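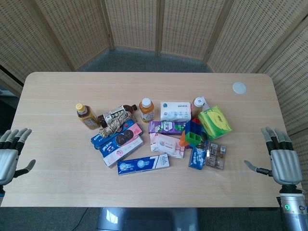

Allico opens household sorting service for people moving into smaller homes

Thu 8 January — Allico has opened a sorting and packing service for people leaving a family home for a unit or a retirement village. Bookings are open now, with the first home visits starting this month.

The service deals with the small things that are left once the furniture has been sorted out. Bathroom cupboards, pantry shelves and the drawer by the phone are emptied one at a time onto a clear table. Drinks bottles, toothpaste-style cartons, tissue packs and lengths of rope often end up in the same pile, and each item is then put with its own kind before anything goes in a box.

"People ring us about the wardrobe and the piano, but it's the little stuff that holds up a move," said Jingyi Bai, who manages the service. "You can spend a whole afternoon on one cupboard if you keep picking things up and putting them back."

Each visit runs for two hours and covers up to seven cupboards or drawers. Clients decide what stays. Opened food and drink is set aside for the client to use or tip out, and medicines are kept in a separate tub so they can be returned to a pharmacy. Bottles are packed upright with their caps checked. Cartons go in flat, on top of heavier goods.

Boxes are labelled by the room they are going to, which may be different from the room they came out of. A written list is left with the client, and a second copy can be posted to a family member on request.

Zixuan Pan, who trains the packing staff, said the table matters more than people expect. "A plain top with nothing else on it, and decent light. If there's no table we bring a folding one."

Allico ran a trial of the service from July, packing 1,631 boxes. Clients in the trial asked for shorter visits and smaller boxes, and both changes have been made.

A single visit can be booked with 30 days' notice — shorter notice may be possible midweek. Visits can be moved once at no charge. Bookings are taken by phone or at the Allico front counter during business hours.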